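Mornilard Drink Bench: Fault FAQ

Why did the left arm stop on Thursday?
It tripped its force limit on the way down to the table. The stop worked exactly as it should, and we were thrilled to see it!

Was anyone hurt?
No. Fermín Carrasco was at the desk, well outside the marked area.
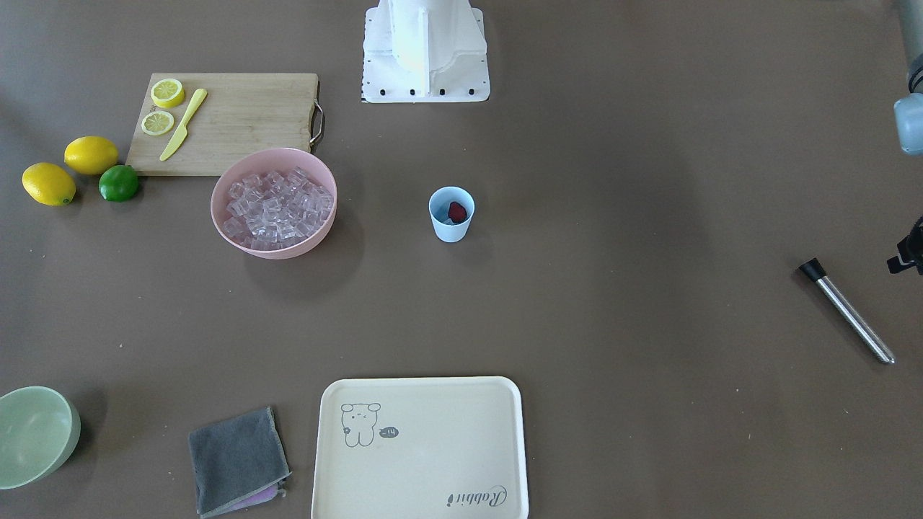 What caused the fault?
A stale table height. After 168 hours of running, the stored value had drifted 6 mm, so the arm kept pushing when it should have let go. We found it by repeating the muddler pickup, with the tool lying alone on the right and its black cap toward the upper left, and the log showed the same push almost every time (a lovely clear trace).

What has changed?
Irara now checks the height every 8 hours, and the force limit is lower.

Can I restart after a stop?
Yes, once you've read the log and cleared the area. Never reach in while the arm is powered.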